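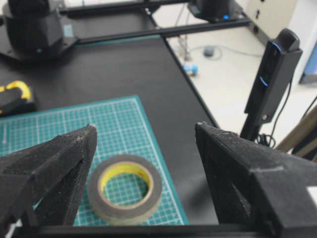 Wrist cam view, tape roll on the mat, fingers open.

Posted by kbozsik
Writing the house rules for our teleop cell at Restton and I'd like them torn apart before August. Current draft: wipe the fingertips before every session, one object on the mat at a time, and any episode where the operator bumps the table gets thrown out. Donitz wants a fourth rule, that the background be cleared to bare floor. I say life has backgrounds.

Posted by rodel_l
Rule one is already in trouble. Look at those fingers. They've been eating powdered donuts.

Posted by kbozsik
The rule is a draft, Rodel. So is the wiping.

Posted by eyerusalem.d
I'd argue against wiping every session. At Tosirholm we logged 1109 episodes with a strict wipe rule and grip behavior changed each time somebody got enthusiastic with the alcohol. Now we wipe every 60 episodes and write it down. Consistent dirt beats surprise cleanliness.

Posted by jgalang
Disagree. Dust on the pads is a variable you didn't choose. If you can see specks from the wrist camera, so can the policy, and it will happily learn that specks mean tape.

Posted by eyerusalem.d
Then it learns from specks on everything, because they're in every episode. It's the clean day that confuses it.

Posted by jgalang
I've read this twice and hate that it's half right.

Posted by arnel_s
Side question – where's the mat supposed to be? If it isn't fixed down, put that ahead of the dust. We lost 981 episodes to a mat that crept. Mark the corners on the table and check them at shift change. Also write down who's allowed to lean boards near the camera pole.

Posted by kbozsik
Corners, yes, stealing that. The board rule will be unpopular with exactly one person, and he's typing this.

Posted by rodel_l
Does "one object at a time" cover the yellow-handled thing at the edge of the table, or is that management?

Posted by kbozsik
Off the mat, so legal. I'll change it to "on the table" and make 3 enemies.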